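Robotics night again, home by 9 and too wired to sleep, so diary it is.

Ruaridh Swanson brought Tim Tams and got icing sugar from something else entirely all over the good keyboard. Shona had a go at him, fair enough. Meanwhile Joaquim and I are still flat out on the navigation task for the December comp. The simulated robot (we named it Tosh, my idea!) has to get from the kitchen doorway to the dining table in under 80 seconds without touching any furniture, and we don't get to see the final room layout until the day. Cruel.

Our best run was 39 seconds, which I was dead chuffed with until Joaquim changed the starting angle and Tosh drove itself straight into a wall and just sat there pushing. Eight goes in a row! I reckon it's my turning code. Joaquim reckons it's the map – he's got the grid so coarse that a chair leg hardly exists. We agreed to try both and not sulk about it.

Then Shona loaded up the red room for us to practise in and I kind of love it. Whoever chose that colour for the walls should be stopped, but there's heaps of open floor, so for once I could test long straights.
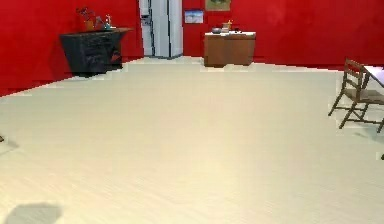 The red room! Dining chair over on the right, my nemesis.

Jeanie wants us to log 3000 steps in there before next session. I said yes before I'd thought about my chem assignment. Must ask Mum for the laptop charger back, and find out if Kenneth is still giving me a lift.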